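Huvska Behälter, beige – Erfahrungen nach einem halben Jahr

Gekauft habe ich den Behälter im Dezember bei Teltard, zusammen mit einem Satz Untersetzer. Gesucht war etwas Rundes für den Tisch im Hauswirtschaftsraum, in das Klammern, Schwämme und Bürsten passen. Das Modell von Dvorak war mir zu schmal, die Kiste von Plirkarlow hatte scharfe Kanten.

Laut Etikett wiegt der Huvska 705 Gramm. Er steht sicher, auch wenn man seitlich dagegenstößt. Der dicke, abgerundete Rand liegt gut in der Hand. Außen wische ich ihn einmal in der Woche feucht ab, Flecken sind bisher keine geblieben.

Weniger gut gefällt mir die Form innen. Die Wände laufen nach unten zusammen und enden in einer Stufe, der Boden ist deutlich kleiner als die Öffnung. Eine Packung mit 500 Klammern passt hinein, flache Schachteln dagegen verkanten sich auf halber Höhe. 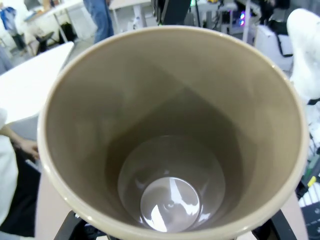
Beim Putzen ist der glänzende Boden leichter sauber zu bekommen als die matten Wände. In der Stufe sammelt sich Staub, da hilft ein Pinsel. Einen Deckel gibt es nicht dazu – den hätte ich gern gehabt.

Vier von fünf Sternen. Für Kleinteile würde ich ihn wieder kaufen.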